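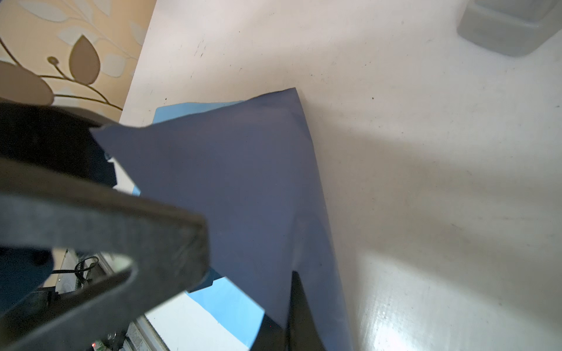 Automation of Manual Work
Unit 6 handout: Sheet goods, paper and cloth
Instructor: Benjamín Maldonado
Lab sections: Morfudd Beddoe

Reading before lecture: course pack, chapter 6 through the end of the section on contact. Bring the chore table from Unit 5.

6.1 The question for this unit

Unit 5 ended with rigid objects: cups, boxes, blocks, bottles. For those, a grasp fixes the position of the whole object. Once the gripper has closed, the controller needs to know only where the wrist is. A sheet of paper does not behave this way. The grasp fixes a small patch, and the rest of the sheet takes whatever shape gravity, stiffness, friction and earlier creases give it.

Many ordinary chores depend on this difference. Folding letters, making beds, lining drawers, wrapping parcels, sorting mail and feeding stock into a press are all sheet work. None of them requires much force. They are still mostly done by hand outside of dedicated machines.

6.2 Dedicated machines and general machines

Keep these two separate in your written answers.

A dedicated machine does one sheet task at high speed under controlled conditions. Paper feeders and letter folders have been reliable for decades. They work because the stack is squared, the stock is known, and the sheet is guided for most of its path.

A general machine is an arm with a gripper and one or more cameras, expected to work on an ordinary table with sheets lying at any angle. The rest of this handout concerns the general machine.

6.3 Four steps in picking up a sheet

Step 1. Separation. Two sheets lying flat on each other have almost no visible height difference. If they differ in color, a camera can find the boundary wherever the lower sheet is exposed. If they are the same color, the boundary may be lost entirely under flat lighting. Friction between sheets can also drag the lower one along with the upper.

Step 2. Acquisition. A two-finger gripper cannot close on a sheet lying flat. It must get one finger under an edge, push the sheet until it buckles and pinch the ridge, or slide the sheet past the table edge. Buckling needs the least preparation and does the most damage. In the picture at the head of this handout, the left part of the dark blue sheet is bent where the gripper holds it, and a soft crease crosses the middle. A lighter blue sheet shows along part of its margin. Consider how you would decide, from that view alone, whether the gripper has one sheet or two.

Step 3. Transport. A held sheet sags and swings. Slow motion helps, but slow motion is a cost in any shop calculation. The free corner is the part most likely to catch on a tray or fixture.

Step 4. Placement. The sheet must be laid down so that an edge or corner lands where it is wanted. Error at the grasp is multiplied by the distance from the grasp to that corner. A two-degree error at one end of a letter-size sheet moves the far end by nearly 10 millimeters.

6.4 Sensing from the wrist

A camera at the wrist gives a close view of the contact area and moves with the tool. Its drawbacks in sheet work are specific:

The fingers hide part of the sheet, usually the part that matters.
The arm shades the table. A shadow edge on a white surface can resemble a paper edge.
Glossy patches on the table wash out contrast.
The far corners of a large sheet may be out of view.

A fixed overhead camera helps with the last item and does little for the first. Force sensing at the fingertips can confirm that something is held. It is a poor guide to how many sheets are held, as the difference in thickness is close to the noise of most low-cost sensors.

6.5 Case: the Cirkthorpe trials

The Cirkthorpe bench trials, run in May, used a Tello arm with the Maltance two-finger gripper. The task was to take the top sheet from a loose overlapping pair and lay it in a marked area. The log holds 1,057 attempts. The first 57 were used for setup and are excluded, leaving 1,000 scored attempts.

An attempt was scored as a failure if both sheets were lifted, if the sheet was dropped, or if it came to rest outside the marked area. There were 195 failures, a rate of 19.5 percent. Creasing was not scored. A sheet could be creased past any office use and still count as a success. Bear this in mind when the remaining 80.5 percent is quoted as a success rate.

The Mondness print shop, used for comparison in Unit 3, rejects any creased sheet. The Cirkthorpe figure cannot be carried over to that setting.

6.6 Working position for this course

For loose paper on an open table, the general machine can do the motion but does not yet meet the standard of the job in most settings. It is usable where creasing is acceptable, time is not pressing, and a person can clear faults. Sorting scrap paper meets these conditions. Preparing stock for print does not. Household cases fall between the two and should be argued one at a time.

Cloth is treated in Unit 7. It tolerates creasing better and is much harder to model.

6.7 Problems

1. Write a failure definition for sheet pickup that includes creasing. State how it would be measured and at what point in the cycle.

2. Choose one household sheet task. Divide it into the four steps of 6.3 and name the step you expect to limit the result.

3. Recompute the placement error in 6.3 for a grasp at the center of the sheet. Explain why a center grasp is rarely used with a two-finger gripper.

4. Propose a change to the table surface that would make acquisition easier. State what it would cost in a home and in a shop.

Written answers go to Morfudd Beddoe before the Unit 7 lab. Problem 3 may be done by hand; show the triangle.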